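Le plaid, le capitonnage et moi

Je possède trop de textiles. Je le sais depuis le déménagement à Jostville, quand l'un des déménageurs m'a demandé avec beaucoup de tact si je tenais un commerce. J'avais répondu non. Il avait regardé la pile de sacs dans l'entrée, il avait dit « ah », et il avait repris son diable.

Depuis, j'ai fait des efforts. J'ai donné des rideaux. J'ai donné une nappe qui avait connu trois communions et une dispute sur la succession de l'oncle. J'ai même donné la couette à plumes d'oie, celle qui perdait ses plumes d'oie. Reste le cas du grand tissu à motifs, que tout le monde ici appelle « le plaid » alors qu'il n'en est pas un, et que je n'arrive ni à ranger, ni à jeter, ni à plier correctement.

Je l'ai acheté au marché couvert de Clallmont, un matin d'avril où il pleuvait tellement que j'étais entrée dans la halle pour m'abriter et pas du tout pour dépenser de l'argent. La vendeuse en voulait 30 euros. J'ai négocié avec la fermeté qu'on me connaît, et je l'ai eu pour 30 euros. Elle m'a juré qu'il irait avec tout. Il faut croire que son « tout » ne comprenait pas mon salon, mon entrée, ni la chambre du fond, où j'ai fini par l'exiler.

Il a d'abord été jeté de canapé. Le canapé est vert bouteille, je vous laisse imaginer. Au bout d'un mois, on aurait dit qu'un glacier italien avait renversé sa vitrine sur un billard. Il a ensuite été nappe, le temps d'un déjeuner dehors, et il s'est avéré que la sauce tomate y disparaissait à merveille, ce qui lui a valu un sursis. Puis rideau provisoire, au-dessus de la baignoire, pendant les travaux. Le provisoire a duré tout l'hiver.

Ma voisine du dessus, Gemma Vitale, prétend que je le plie à l'envers. Elle a travaillé longtemps dans le linge de maison et elle a des opinions sur les ourlets. Selon elle, un grand tissu se plie d'abord dans la longueur, deux fois, en lissant avec l'avant-bras, puis en trois, et on le pose la tranche vers soi, comme un livre. Je l'ai regardée faire. En moins d'une minute, elle avait obtenu un rectangle digne d'une vitrine. J'ai essayé à mon tour et j'ai obtenu quelque chose qui ressemblait à un gros chou.

Le problème vient de la surface de travail. Gemma plie sur sa table de salle à manger, qui se déplie elle aussi et peut accueillir 2 familles brouillées sans qu'elles aient à se parler. Chez moi, la table est une planche de 90 centimètres déjà occupée par l'imprimante. Je plie donc sur ce que j'ai sous la main, de préférence quelque chose de mou, ce que Gemma considère comme une faute professionnelle. Le capitonnage, dit-elle, ça boit le pli. Elle n'a pas tort : vous lissez d'un côté, ça se creuse de l'autre, et le coin que vous teniez si bien va se loger entre deux boutons.

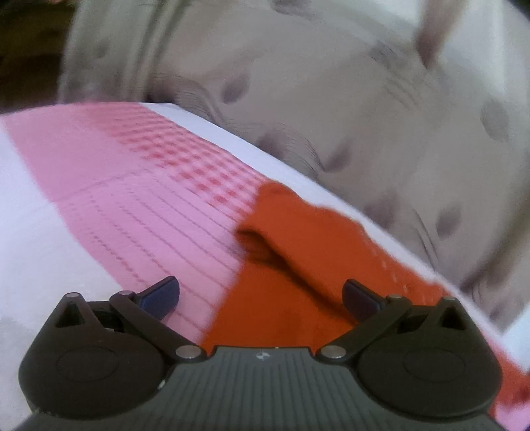
Du blanc, du rose, du rouge, de l'orange, et derrière, du beige-gris très sage qui n'avait rien demandé.

Je dois reconnaître que posé là, devant ce capitonnage d'une neutralité de salle d'attente, il est presque beau. C'est le fond qui lui manquait, sans doute. La vendeuse de Clallmont aurait dû préciser : va avec tout, à condition que tout soit beige. J'ai passé des années à fuir le beige et voilà que mes textiles me le réclament.

J'ai donc cherché une solution de rangement, comme on dit dans les catalogues. Le modèle Ojeda m'avait tapé dans l'œil : une armoire à linge avec des tablettes réglables, des petites étiquettes, et sur la photo des serviettes blanches rangées par taille, appartenant de toute évidence à des gens qui ne transpirent pas. Prix : 900 euros, livraison en sus. Pour ce prix-là je peux acheter encore 30 plaids, et Gemma, qui m'a vue faire le calcul sur un coin d'enveloppe, m'a confisqué le stylo.

On s'est rabattues sur l'étagère Drernirberg que j'avais déjà, celle de la chambre du fond, qui penche vers la gauche depuis que je l'ai montée en écoutant une émission sur les volcans. En la vidant, j'ai retrouvé :

un drap-housse pour un lit que je n'ai plus ;
une taie d'oreiller seule, brodée aux initiales de personne que je connaisse ;
le mode d'emploi de l'étagère, intact, dans son sachet ;
un torchon du Mont-Saint-Michel, que je garde.

Le drap-housse m'a occupée un bon moment. Il existe des vidéos où des gens souriants plient un drap-housse en glissant les coins les uns dans les autres. Je les ai toutes regardées. Je comprends chaque geste, je pourrais même les commenter à voix haute pour un public, et quand je me retrouve les deux mains dans les élastiques je ne sais plus où est le haut. Gemma a proposé de m'aider. J'ai dit que je voulais apprendre. Elle est allée se faire un café et elle a eu le temps de le boire.

Pour le grand tissu, on a fini par trouver un compromis. On ne le plie plus, on le roule. Gemma a fermé les yeux pendant l'opération, mais elle a tenu l'autre bout, et il faut dire qu'à deux ça va vite : on met bord à bord, on rabat une fois, on chasse l'air, on roule serré en partant du côté le moins abîmé. Un ruban autour si vous avez un ruban. Moi j'ai mis une ceinture de peignoir, dont le peignoir a disparu dans un déménagement précédent.

Le rouleau tient sur la tablette du milieu et dépasse un peu. Il compense même la pente, si on le cale bien à droite. Je l'ai laissé ainsi jusqu'au soir, puis j'ai eu froid aux pieds devant un film et je suis allée le chercher.

La taie brodée est toujours à prendre, si quelqu'un se reconnaît dans un M et un L entrelacés. Je la lave et je l'envoie, mais je ne garantis pas le pliage.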